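The Rundelcombe robotics club met on Saturday mornings in the room over the library, and by September there were only two people left in the gearbox group. Iara Daza had wanted to be in programming. Piroska Oláh had wanted gearboxes from the start and had brought her own tweezers.

"Read me the next step," Piroska said.

Iara read it. The sheet had been photocopied so often that the diagrams had turned to soot. "Fit planets to carrier. Fit sun. Check for free movement."

"That's three steps."

"It's written as one."

Mrs Cisternas came past with the register. She told them the heat at Rondholm was in two weeks and the other team had their arm lifting 200 grams already. Then she went to see why the printer was beeping.

Iara had put the last gearbox together by herself, on a Thursday evening, and it had locked solid after 117 turns. She hadn't told Piroska the number. She had sat on her bed and turned the shaft by hand, counting, and when it stopped she had put it in a sock and gone down to supper.

"Did you force it?" Piroska asked now, not looking up.

"A bit."

"How much is a bit?"

"I used the pliers."

Piroska put down the tweezers. Outside a bus pulled in and pulled away again.
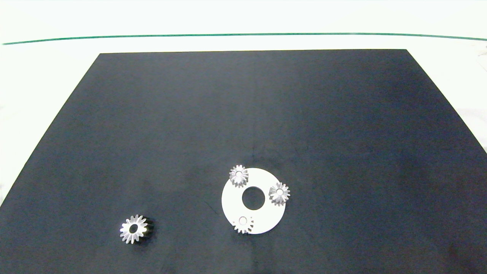
"My brother used pliers on his bike," she said at last. "It cost him seventy pounds."

"I'll pay for the gears."

"They're club gears. Just don't take it home again." She pushed the sheet across — the bottom corner was missing — and picked up a pencil. "We'll write our own. One step to a line. You read and I'll do the fitting, and after that we swap."

"I'll drop them."

"Then you'll pick them up," said Piroska, and wrote a figure one in the margin.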